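Cell notebook: planner and grid calibration, the fruit-into-basket task

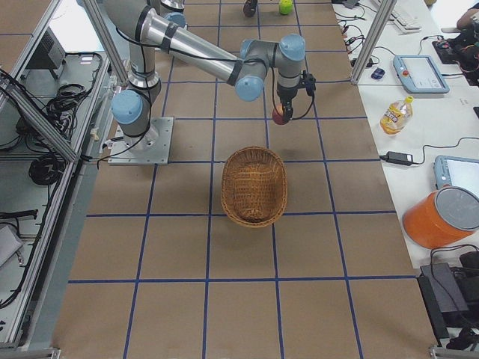 Girkusmont, Feb 15, 2022

Long entry, sorry in advance to whoever has to read it back to me at the next planning chat. I'd like to get it down while it's still fresh, and Huia has asked me more than once to write up the place motion properly instead of leaving it in my head.

So, the place motion. The apple was hanging a square or so short of the basket when I had the planner paused, and that is the pose I've been fussing over all day. The old code treated the basket as a box, with a flat top at rim height and a margin all the way round, and then asked for a straight line from the lift pose to the middle of the box. That's fine for a crate. With an oval basket with a nice thick braided rim it's wasteful along the short sides, and the arm goes up and over as if it were clearing a garden wall. Manaia's suggestion (thank you, Manaia, it was a good one) was to fit an ellipse to the rim from the depth points and build the keep-out shape from that, leaving the inside open so the fingers can go down a little before they let go.

I wrote the ellipse fit this morning in Ngata. The first version was very pleased with itself and very wrong. It was taking points from the inside of the weave as well as the rim, so the ellipse came out too small and a bit drunk, leaning toward the wrist camera. I now keep only the top slice of points before fitting, and it settles down nicely. I logged 488 fits from recorded clouds and 344 of them passed the residual check on the first try. The rest mostly pass on the second cloud. I'd like to understand the ones that don't before I touch the threshold, so please leave the threshold alone for now, Declan, I know you're tempted!

Grid calibration next. The blue tape lines on the cardboard have been a real help. I pick line crossings in the camera view, touch the same crossings with the fingertips, and let Savent solve for the camera-to-wrist transform. The far rows come out worse than the near ones, and for a while I blamed the solver. Aivar looked over my shoulder and asked whether I was using the tape center or the tape edge, and of course I was using the center for the near rows and whatever the corner detector liked for the far ones. Center everywhere now. The far rows are better – still not as good as I want – and I'll redo the whole set with more wrist angles, as the ones I had were all much too similar.

One thing about the gripper that I keep forgetting and so am writing in capitals: THE CAMERA BLOCK IS ON THE SIDE OF THE GRIPPER AND NEEDS TO BE IN THE COLLISION MODEL. It was missing from the model I'd inherited. The planner was quite happy to turn the wrist so that the block swung down toward the rim, and it never complained, as far as it knew there was nothing there. I've added a plain box for it with a 2 cm margin. Kamran has a proper mesh somewhere but the box is quick to check and I'd like to see a reason before swapping it.

The black cable on the forearm is still not modeled at all. I've put a soft limit on the wrist roll for the time being, which costs us a few grasp angles on the far side of the table. It's a patch and I know it. If somebody has a better idea than a patch I will happily listen over coffee.

Perception: the little red apple segments beautifully against the brown cardboard. The green one at the far end of the grid is fine too when it's fully in view. The dark one next to it is the trouble, as Pellilska gives it a low score and then sometimes merges it with its own shadow. I've saved three clouds of that case in the usual folder with "dark" in the name.

To do, in no special order:
ellipse fit, look at the ones that fail twice
redo the calibration set, more wrist tilt
ask Kamran about the mesh after all
release height above the basket floor, currently a guess, make it a parameter
Huia wants the approach speed in the config file and out of the code, quite right
cable model, by April if we can

Left the planner branch pushed but not merged. The settings I used today are in the commit message, including the roll limit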